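Essay pre-submission check – poetry module, first years
Checked by: Latrice Escobedo
Second look: Kaj Bergmann
Batch: November, comparison essays, 3,000 words max, close readings 1,000 words

Status key: OK / FIX / ASK

1. Title names the poem and the poet – OK
All fine. Two have the poem in italics, should be inverted commas for a single short poem. Told them.

2. Line numbers given for every quote – FIX
Still the commonest fault. Helju's has none after page two. Line breaks shown with a slash please, with a space either side. Four lines or more, indent and drop the quote marks.

3. Quotes checked against the set edition – FIX
Several copied off a website with the punctuation changed. One has a whole stanza missing. In a poem that short it matters!! Go back to the printed text, read it aloud against your own page. Kaj found a "the" that should of been "thy" in three essays, same wrong word each time, so same site I assume.

4. Speaker and poet kept apart – ASK
Karla Cervantes writes "the poet is lonely" all through. Could be a choice, she does use the letters in her second half. Asked her to say so in the opening.

5. Metre named only where it's used – FIX
Paragraph on iambic pentameter that never comes back again = cut. If the stress falls oddly on one word, say which word and what you make of it. Also line 9 in the Lundberg sonnet is not a regular line, stop scanning it as if it is.

6. Sources listed – OK mostly
Lahlou introduction cited by nearly everyone, fine, but page numbers missing in half. Ánh Lục has the Brokolau lecture down as a book. It's a talk. Format is on the back of the module sheet.

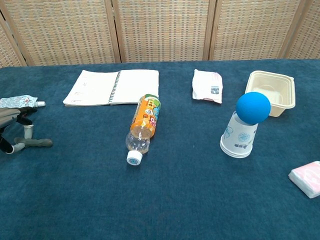
7. Bought or borrowed work – ASK
One flagged by Sisine at 40 per cent. Looked at it, nearly all of that is quoted verse and the reference list. No action. A second one had a low score and worried me more – voice changes completely in the middle, American spelling for a page then back. Kaj to have a word with the student before anything goes further. Do not put names on this sheet.

8. Word count on the front – FIX
Missing from most. One is 109 words over, not going to fuss. Quotes count, footnotes dont.

9. Opening paragraph makes a claim – FIX
"This essay will explore the themes of nature and time" is not a claim. What does the poem do with them? Ánh's is good, says straight off that the last couplet undoes the rest. Have asked if we can show it to the group.

10. Ending – OK
Short is fine. No new quotes in the last paragraph. Helju brings in a second poem in her final sentence, I quite like it but it needs to move up.

11. File name and format – OK
Surname first. PDF only, the link eats the indents otherwise.

Comments from second look (KB)
Agree with nearly all. On 4 I'd be softer, "the poet" is ok in a first year essay if they're consistent. On 5 I'd be harder. Not checked 11, couldnt open the folder.

Still open
– Karla, reply on speaker question
– Helju, line numbers, then resend
– item 7, second essay, Kaj
– Lahlou page numbers, whole group, reminder to go out before 4 pm

Item 3 to be rechecked on resubmission, the rest can be signed off as it stands. LE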